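Progress report on the comparison of hand-held grippers
Submitted to Basari, attention of the project office
Author: Osvaldo Martinelli, Resteck
Date: 06/04/2021

1. Purpose of this report

This report covers the second period of the gripper work which Basari funds under the name Skiltano. In the first period we prepared the tools and agreed the test sheet. In the second period we used the tools by hand on small household objects, in a living room and not in the laboratory, as was requested at the review in September. I report what was done, what we found so far, and where I must ask for a decision.

The question of the project has not changed. We want to know which finger pads and which closing force should be used when the same gripper goes later on the arm. The arm itself is not part of this period.

2. What was done

We carried out 455 grasps in total. Each grasp was noted on the sheet with the object, the pad, the side from which the gripper came, and the result after lifting. A result is "held", "turned in the fingers" or "lost". I kept only these three, for the reason that in the first period we had seven results and two persons did not fill them in the same way.

The objects are of three groups: soft toys and plush keychains, flat things such as card holders, and boxes of different sizes. They were put on a coffee table with a marble pattern, together with other things which belong in such a room. The table is low, so the person with the gripper must bend or sit, and this has some effect on the angle of approach. I return to this in section 4.
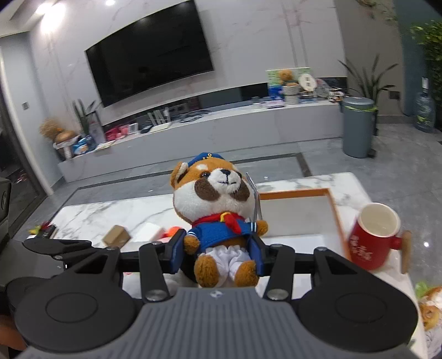 The soft toys took more time than I planned. A plush body gives way under the pads, and the person cannot easily feel when the fingers have closed enough. With the lower closing force the toy stayed in the fingers but turned slowly when it was lifted by the upper half. With the higher force it did not turn, but the clothes of the toy were pulled out of place, and we had to arrange them again before the next grasp. I have put the two forces in separate columns so that the figures are not mixed.

We also changed the rule for the start position. Before, every toy had to lie on its back. Now it may sit, stand or lie on its side, and the position is written down. This makes the table of results longer, but it is closer to the use which Basari described to us.

3. Results so far

3.1 Soft objects

Of the 455 grasps, 106 were turned in the fingers. Most of these are soft objects held with the lower force. The small plush keychains behave differently from the bigger toys. Their metal parts are heavy in comparison with the body, and if the ring hangs free it pulls the toy to one side. If the gripper takes the toy across the middle, the effect is small.

I would like to note one point about the embroidered faces. The pads do not catch on the thread, which was a worry in the first report. The only parts that caught were loose labels, two times, and both times the object was still held. 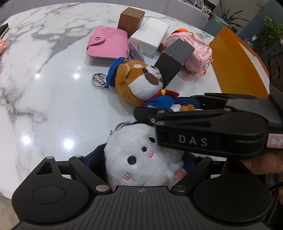 3.2 Flat objects

Flat objects lying on the table remain the weak point. The fingers cannot go under a card holder, and the person pushes it along the table before it can be taken. When the holder already stands on its long or short edge, the grasp is simple and the lower force is enough. With a smooth surface the pads must be clean. We wiped them after every 20 grasps, and I recommend to keep this rule.

The snap button of a card holder is also of importance. If one pad presses on the button and the other on a plain surface, the holder comes up with a small tilt. I do not count this as "turned", but I write it in the remarks.

3.3 Boxes and work with two grippers

Boxes gave the best results with both forces. For this reason we used them for the first trials with two grippers, where one gripper keeps an object and the second takes another one beside it. We have 66 such trials. They are included in the total. The difficulty is less in the grasp and more in the space between the tools: the housings are wide, and when both come from the same side of the table they touch each other before the fingers reach the objects. It goes better if the second gripper comes in from the side at an angle.

For the two-gripper trials the sheet has one line per gripper. The times are not yet compared, as the two recordings must first be put on the same clock. Bassi has promised us the small program for this and I expect to have it in the next period.

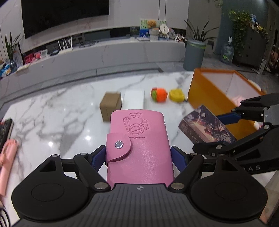

4. Problems and changes to the plan

The low table. As written above, it changes the angle of approach. I propose to repeat a part of the soft object trials on a table of normal kitchen height, with the same person, before we make any conclusion on the angle.

Reflections. The table top is bright under the ceiling lights. In part of the recordings the edge of a white object is hard to find against it. We did not change the lights, but we will repeat these grasps with the lights off and the curtain open.

The view from the tool. The camera is wide, and straight edges come out bent. The people who read the recordings can work with it. For the measuring of distances we need the correction file from Bassi, which came late and is now being checked.

5. Budget and time

The spending is inside the plan. The pads were cheaper than foreseen and the hours for filling in the sheets were higher, so the two differences cancel each other nearly completely. The work is two weeks behind because of the late correction file. I do not ask for more money. I ask that the date of the next report is moved by the same two weeks.

6. Decisions requested from Basari

First, whether flat objects lying on the table should stay in the test. If yes, we need a thinner finger tip, and Resteck can make one in its own workshop.

Second, whether the two-gripper trials should be continued with boxes only or also with soft objects.

Third, whether the higher closing force is acceptable for objects with cloth parts, given that it moves the cloth.

An answer to the first point is the most urgent, as the drawing of the finger tip must be ready before the next order of material. The full sheets can be sent on request.

Osvaldo Martinelli
Resteck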